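Ticket 461: False lockout alerts after Cirus sensor update
Status: Resolved
Opened by: Deepika Annamalai, Plondovham office
Assigned to: Igor Gajdoš

Report
Morning all! Since the update on Mar 12, 2020 the Cirus console has been flagging normal logins as password spraying. We got 200 alerts overnight, all for staff who signed in fine. The new timeline view is lovely, by the way. 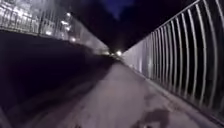 Step 1: Check the source addresses
Great catch, Deepika! Every alert points to the Sendale VPN gateway. The sensor sees one address for the whole office and treats it as a single attacker. Tudor Ilie pulled the gateway log and the times match to the second, so I'm really happy with this lead.

Step 2: Restore the trusted gateway list
The update reset the list to blank. I added Sendale back and set the failed login threshold to 30 per account (it had dropped to the default). Please restart the sensor service and leave it for 45 minutes.

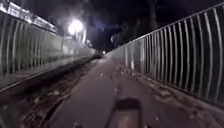 Step 3: Confirm
Restarted and waited, and the queue is quiet! I ran a test spray from the lab and it was caught right away, so we haven't gone blind either. Thank you both, this was fun to chase.

Notes
Karthikeyan Kamath is adding the gateway list to the nightly backup. Next sensor update is due in June.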